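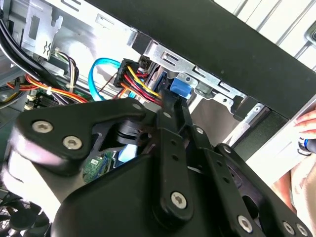 Figure 4. Interior of a desktop case with the side open, showing data and power cabling near the drive bay and its blue plastic latch.

3.2 Cable layout and access to the drive bay

The condition of the wiring inside a used desktop computer has a direct bearing on how long the machine takes to strip. In the Nillton intake records, which cover 1,526 desktop units received for parts recovery, the time needed to release the first drive varied far more within a single case model than between models. We attribute most of this spread to cable layout. Two cases of the same design may leave the factory in the same state, but after several years of repairs and upgrades their wiring often has little in common.

Figure 4 illustrates the kind of layout we class as crowded. Thick black cables and a loop of blue SATA cable occupy the upper left of the case, and a bundle of red and yellow power wires runs diagonally down toward the latch at the drive bay. A small white cable tie holds part of this bundle together. Thinner multicoloured wires drop from a white plug nearby. The silver sheet-metal walls leave the latch reachable from the open side, although the approach is shared with the power wiring.

Three features of each unit were recorded before any part was removed: the number of cables crossing the direct line from the open side to the latch, the presence of ties, and the slack available in the power bundle. Slack was judged by hand on a scale from one to five by Oda and Jaidee, working separately. Where their scores differed by more than one point, Echeverría scored the unit again and the middle value was kept.

Ties had a mixed effect. A tie placed close to the power supply kept the bundle narrow and left the centre of the case clear. A tie placed partway along the bundle tended to shorten the free length beyond it, so that the wires could not be moved aside without first cutting the tie. In the timed subset of 200 units, 41 required at least one tie to be cut before the drive could be slid out. Data cables were rarely a problem in themselves -- they are light and bend easily -- but a loop lying over a power connector hid the connector's release tab, and the tab then had to be found by touch.

Latch design mattered less than we had expected. Coloured plastic latches were quicker to locate than bare metal ones, particularly in cases with grey or silver brackets, but once located both types were released in similar times. Screw-fixed drives were excluded from this comparison and are treated separately in Section 3.4.

Units with a broken or missing latch were also left out of the timed subset. They were set aside on arrival and entered in the Pludari parts register under a separate code.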